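Can a Machine Wipe the Table Yet?
Student project report, November 2022
Otis Escobedo

Our question was simple and, we think, a great one: which everyday chores could a machine take over right now? We picked 2 to study closely, wiping a table and folding a hand towel, and we spent most of October on them.

Wiping went better than we dared hope! On a bare table the arm in our Stolleck test did the job in 20 of its tries without any help from us. Put one small thing in the way, though, and it either pushed the thing along or stopped dead. People lift, wipe under and put back without thinking (we timed ourselves, it takes a couple of seconds), and teaching that to a machine is a project all by itself.

Folding was harder. Cloth never lies the same way twice, and the arm kept losing the corner. We loved this part anyway, and we argued about corners for days. 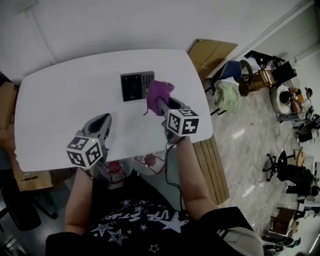 Household Robotics Club, Drinulside

A crumpled purple cloth held in one gripper, with a black keypad lying flat on the white table beside it, makes a fair summary of both problems. The cloth has no fixed shape, and the keypad has to be worked around.

So, are machines ready? For a clear table, nearly. For laundry, we say no, at least with jaws this simple. Next term we want to collect 1,000 short demonstrations by hand and try the towel again, starting with the corners.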